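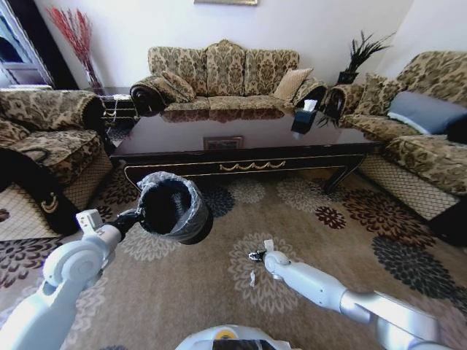
One arm has the wastebasket, and the other is down by a scrap of paper on the rug.

How does a robot pick up litter?

I write software for robots, and when I tell kids that, they usually ask me if the robot is smart. It's a good question! My answer is that a robot knows how to do a very big pile of very small things, and my job is getting those small things to happen in the right order. Cleaning up a piece of paper is a great one to look at, so let's take it apart.

Our program is called Pedum. It runs on a computer, and it does its work in four parts: looking, deciding, planning, and moving.

Looking

A camera gives the computer a picture, but to a computer a picture is just a huge grid of numbers. Each number says how bright or how colorful one tiny dot is. There's no label in there that says "paper." So we have a part of the program called Allel that hunts through the numbers for patterns it has learned. We taught it with lots and lots of photos of litter on floors, until it got good at spotting the stuff.

Now look at that rug. It has big dark red flowers and pale cream flowers all over it, and the scrap is tiny and white. You probably found it pretty fast (did you?). For a program, a pale bit of flower and a pale bit of paper can be awfully hard to tell apart. When we started testing on patterned rugs in April, Allel found 62 pieces of litter on a rug that had 5. It was mostly flowers. The robot spent a long time trying to pinch them.

We fixed that by having Allel look more than once, from different spots. Paper usually sticks up a little, and a printed flower is flat. If the bump is still there in the second look, it's probably something you can grab.

Deciding

Next the program picks what to do, and which arm should do it. The left arm is already holding the wastebasket, so the right arm gets the paper. Easy for you! But somebody had to write a rule that says "if a gripper is full, use the other one." Before we had that rule, Pedum would sometimes let go of one thing to grab another. Crash.

Planning

Your elbow bends without you thinking about it. A robot arm has several joints, and the computer has to choose an angle for every one of them so that the gripper ends up in the right place. There are lots of ways to get there, and some of them go straight through the coffee table. So the planner tries out paths in a pretend room inside the computer first. It throws away any path where an arm bumps the furniture, or bumps the other arm, and it keeps a short, smooth one.

Moving

Now the motors get their orders. The program checks the joints over and over, many times every second, and asks "Are you where you should be?" If a joint is a tiny bit off, it gets a tiny push back. Grown-ups call this a feedback loop. You use one too, when you carry a full glass of milk and keep fixing your hand so it doesn't spill.

Holding the basket is a job all by itself. The left gripper has it by the rim, and the open end needs to stay facing up, or the trash will fall out. So Pedum has to keep minding that arm the whole time the other one is busy.

Try it at home

Be the robot! Put a scrap of paper on the floor and close your eyes. A friend is the program, and can only say things like "arm left," "arm down," "stop," and "pinch." Give yourselves 12 commands and see if you can get the paper. Then swap. My best score is 2 scraps, and I do this for a living.

Written for the kids' pages of the Nemumholm robot club, 2019-06-04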